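Lirkex 200 Hard Floor Finish Kit, Reviewed After One Winter

Apr 19, 2018

14 comments | 1,133 shares

We use cookies to remember your settings. By reading on you accept our cookie notice.

The Lirkex 200 is a two-part waterborne polyurethane sold as a kit for refinishing wood floors in occupied homes. The box contains the resin, a bottle of hardener, a 10-inch T-bar applicator, two applicator sleeves, a measuring cup and a folded instruction sheet. The number in the name is the claimed coverage in square feet per coat. I bought the kit at the regular price in September and used it on a dark-stained plank floor in a dining room, with enough left over for a short hallway on the second coat only.

Preparation

The old finish was an oil-modified polyurethane, worn through at the doorway and sound elsewhere. The instruction sheet allows a screen-and-recoat over sound finish if there is no wax present. I tested four spots with mineral spirits and a white rag, found no residue, and abraded the floor with a 150-grit screen on a rented buffer. The worn section was sanded to bare wood, restained and left for two days. Lirkex specifies 24 hours over its own stain and gives no figure for other brands. I used a Brekke oil stain, and 24 hours would have been too short. At that point a rag still picked up color.

Mixing

The ratio is ten parts resin to one part hardener. The supplied cup is marked in ounces on one side and in ratio lines on the other, and the two sides disagree slightly. I weighed the parts on a kitchen scale instead. Pot life is stated as four hours. Viscosity rose noticeably after three, and the material left at that stage pulled under the bar.

Application

The T-bar is the weak part of the kit. The sleeve fits loosely and rotates on the bar, leaving a ridge at the end of each pass. I changed to a Wokarness applicator with a clamped sleeve after the first few boards and had no further ridges. Flow was good. Lap lines closed up if the wet edge was kept under ten minutes old. With the heat on and the humidity low, that meant working four boards at a time along the full length of the room.

Coverage was nearly 200 square feet on the second and third coats and less than that on the first, where the bare section took up more material. Anyone with a room close to the stated figure should plan on a second kit.

Cure and wear

Sock traffic was possible after six hours. I put the furniture back after five days and the rug after 14. The gloss version is very glossy on a dark stain. It shows window glare and dust, and I would choose the satin if I did the job again. There is a faint amber cast missing compared with the old oil finish, so the color looks cooler than before.

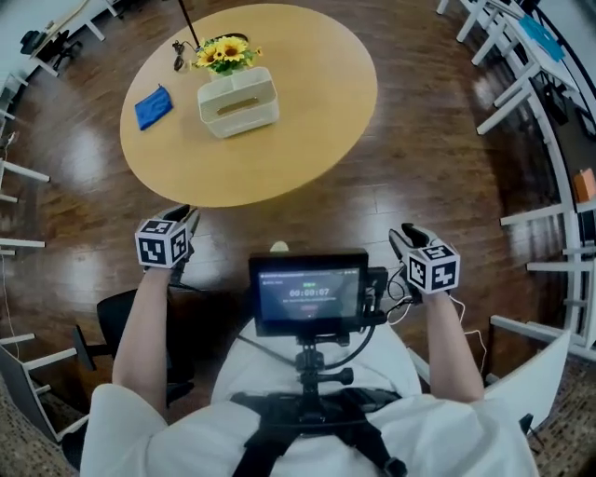

Skokdale wrote in the comments that the gloss can be knocked down later with a maroon pad and one thin coat of the satin, as long as the floor is abraded evenly and the hardener is fresh. He did his own stairs that way and reported no peeling at the nosings. I have not tried it, but the technical sheet permits a sheen change between coats.

After one winter there are fine scratches in front of the doorway, visible only at a low angle. Chair legs with felt pads have left no marks. One chair lost a pad and cut a short line through the top coat without reaching the stain. Plain water left standing overnight made no ring.

The kit is worth buying for the finish. Discard the T-bar, weigh the hardener and allow extra time over any oil stain.

Rating: 4 out of 5

Get new reviews by email. Enter your address to join 3,019 subscribers.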